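Print this thread
E-mail this thread

Tobias Whitlock
Thread on cable and hose management, mostly for people who look after small plants and keep replacing the same lead every winter. Fixed runs first, then anything that moves.

1/ Start with bend radius. Every cable sheet gives two numbers, one for fixed and one for flexing. People read the first and install to it everywhere. The flexing number is always bigger, and it is the one that applies to anything on a gate, a lift table or a slide.

2/ The radius is measured to the inside of the curve on most sheets and to the centreline on a few. Check which. On a thick cable the difference is enough to matter.

3/ We had 343 cable tickets in the log at the Omberg site when I went through it in December. I sorted them by where along the cable the fault was. Mid-span faults were rare. Nearly all were within a hand's width of a gland, a clamp or a tie.

4/ So look at the ends. A gland is there to seal. Some also grip well enough to take a pull, and many don't. If the cable can be tugged, fit a separate clamp before the gland and leave a little slack between the two.

5/ Ties. Pulled tight with a gun set for the thickest bundle in the shop, a narrow tie will dent a soft jacket. The cable then bends at the dent. Set the gun down, use a wider tie, or use hook-and-loop where the bundle gets opened often.

6/ Trim tie tails flush. Not for the cable's sake. I have the scars on my forearm from the Tamayo panel room.

7/ Drag chain: fill it to 60 per cent of the width at most, heaviest cables to the outside, light ones in the middle. Nothing crosses over anything. Clamp at both ends and never tie cables to each other inside the chain.

Search this site
Enter keywords
Go

8/ Someone asked about mixing hose and cable in one chain. You can, with dividers. Hose changes length under pressure, so it needs free play that the cable next to it doesn't want.

9/ Jackets. PVC is fine indoors and stiff in the cold. Polyurethane costs more and stands up to oil and rubbing. Rubber is heavy and forgiving. We trialled a Gellex sleeve over PVC in the wash bay for 10 months. It trapped grit and we took it off again.

10/ Broltier clamps: good rubber, poor screws. I swap the screws for stainless before they go on the wall. Your stores person will not thank you for the extra part number.

11/ Twist is a separate problem from bend. A cable rated for chain use is built to bend one way and back. Put it on something that rotates and the cores start to corkscrew inside the jacket. Look for a torsion rating, given in degrees per metre.

12/ Where there is rotation, a chain is the wrong shape anyway. Leave a generous open loop and let the whole length share the twist.
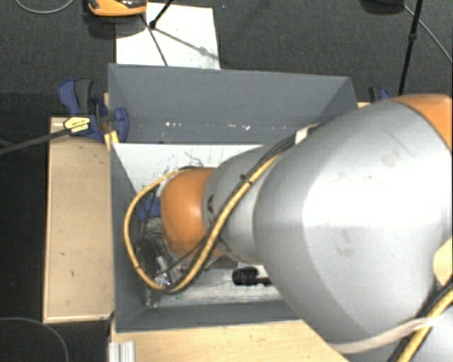 Yellow cable looped wide of the orange wrist joint, with dark bands at intervals.

13/ Sizing a loop like that is mostly trial. Move the joint slowly to both ends of its travel, watch for the loop going tight at one end and catching on something at the other, then adjust the length at the clamp.

14/ Inspection. Our sheet has 3 lines on it: jacket, clamps, labels. It takes 2 people if the run is overhead. Bend the cable gently by hand next to each clamp. A soft spot there means broken strands, whatever the meter says.

15/ Labels go at both ends, inside the clamp, facing the person who will be reading them from a ladder. Printed, with the marker pen kept for emergencies.

16/ Reply to a few DMs: yes, the 60 per cent figure is for chain width. For conduit use your local wiring rules, they differ. Spreadsheet template for the fault log is going up once I've stripped the site names out of it.

E-mail this thread
Print this thread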